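FOR IMMEDIATE RELEASE

24 June 2026

Free Wound Care Evenings Come to Graltatcombe in September

GRALTATCOMBE — Trustis, the community health education nonprofit, is opening sign-ups today for a new season of free wound care evenings at the Ackah Hall in Graltatcombe. The classes start in September and are open to anyone who looks after cuts, scrapes and healing stitches at home, which covers just about every parent, grandparent, coach and weekend carpenter we have ever met.

There are 300 places this season, and we are thrilled to be able to offer that many. Last year's classes filled up so fast that we had to turn people away, and we spent most of the winter looking for a bigger room. The Ackah Hall has one, with good lighting, wide doors, a ramp on the parking lot side and a kitchen where we can keep the coffee going.

The season is made up of 4 evenings, and each one stands on its own. Come to one or come to them all.

The first evening is about everyday cuts and scrapes: how to stop the bleeding with steady pressure, how to rinse a wound under clean running water, and how to pick a dressing that will stay on an elbow or a knuckle. (Bring your odd questions about knuckles. We love them.)

The second evening asks when a cut needs more than a bandage. We will talk about depth, gaping edges, bites, puncture wounds, dirt that won't rinse out and bleeding that keeps going under firm pressure. We will also go over tetanus boosters, a subject that got more questions last year than anything else on the program.

The third evening covers life with stitches. People often go home from a clinic with a sheet of instructions and then find they have questions by bedtime. Can I shower? Is this much redness normal? What do I do if a stitch comes loose on a holiday weekend? Our nurse educators will go through the usual advice on keeping a closed wound clean and covered, what to watch for as it heals, and when to call the clinic. Spreading redness, warmth, swelling, pus, fever or pain that gets worse instead of better are all good reasons to pick up the phone. We will also explain why it is best to leave stitch removal to the people who put them in, however tempting the nail scissors look.

The fourth evening is for people who care for someone else — an older relative, a child with a cast, a neighbor just home from surgery. It looks at fragile skin, slow healing, pressure sores and how to keep a simple written record that a doctor can use.

A printed handbook goes home with everyone who comes. Thanks to a grant from the Gratex Fund we have been able to print 2000 copies, so there will be plenty left for the town library, the school nurses' offices and the senior center. The new edition has larger type, a pull-out page for emergency numbers and a much better index, which readers of the last one asked for (loudly, and they were right). A Spanish edition is being translated now.

Suturing on skin and skin-like pads, with black stitches along some of the cuts
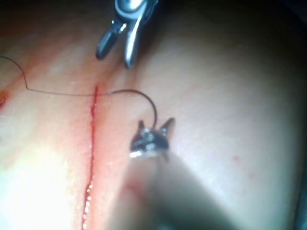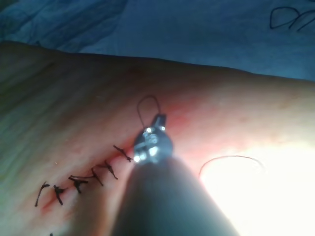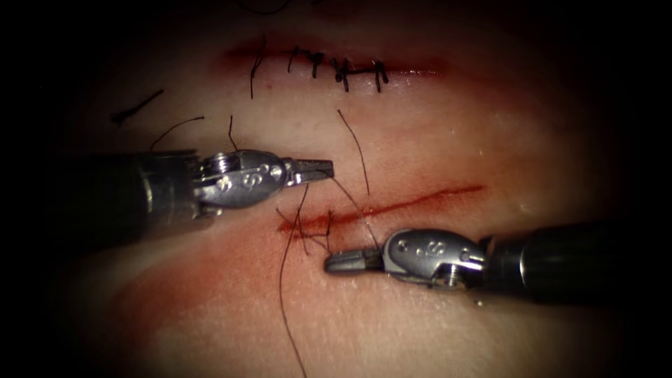
Sign-up is free and takes a couple of minutes. Forms are at the front desk of the Ackah Hall and at the town library, and you can also sign up by mail by writing to Trustis, 2589 Ackah Road, Graltatcombe. Please tell us which evenings you would like, and let us know if you need a sign language interpreter, a seat near the door or large-print materials. Children over 12 are welcome with an adult. Doors open half an hour before each class, and there is free parking behind the building.

We are also looking for a few more nurses, paramedics and pharmacists who would enjoy answering questions at the tables after each class. No teaching experience is needed, and we will feed you supper.

The evenings are meant for general education and do not take the place of advice from your own doctor or clinic.

About Trustis

Trustis offers free health classes and plain-language handbooks to families in and near Graltatcombe. Its other programs include a winter series on burns and frostbite, a first aid kit refill table at the farmers market and a lending shelf of crutches, shower chairs and walkers.

Media contact: Press desk, Trustis, at the address above. Reporters are welcome at any of the classes and are asked to let us know ahead of time.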